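Flat-pack mailers to replace bubble bags at Wasov

Gift firm Wasov will post all small orders in cardboard mailers from March.

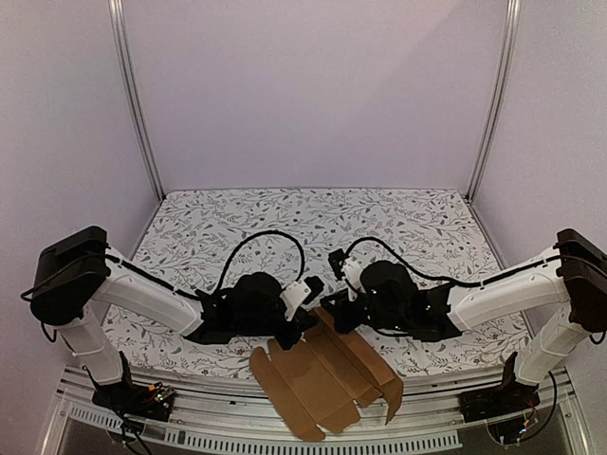
The change covers 2000 parcels a month. Packing tables at Iltville keep their covers, printed with leafy sprigs and berries.
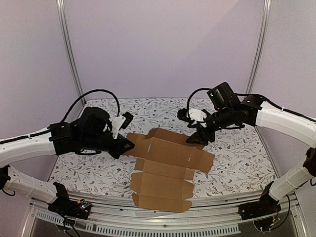
Moya, which sells through Wasov, said it wanted a smaller size as well – its candles rattle.

The mailers come in packs of 50.
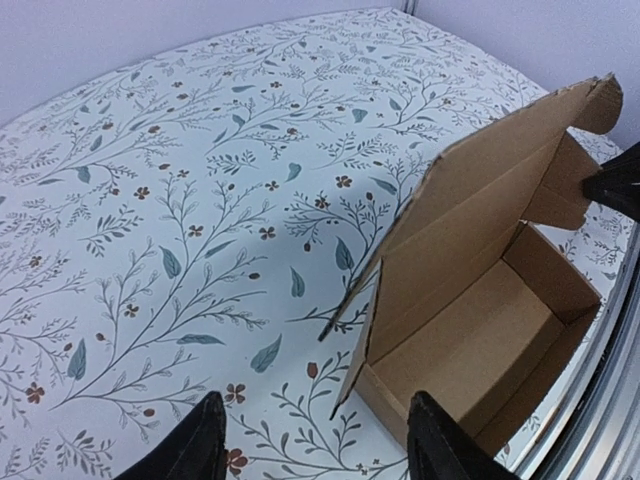
Mailer with its lid flap raised.

Torn blanks go for recycling.
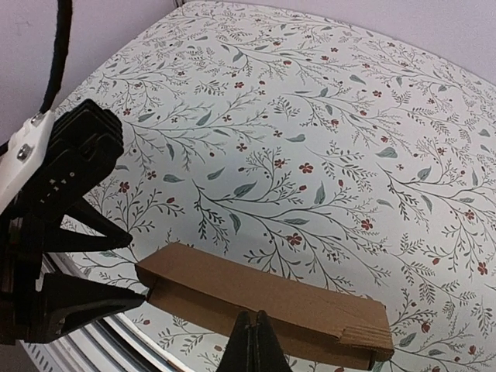
Prices

Postage stays the same until June.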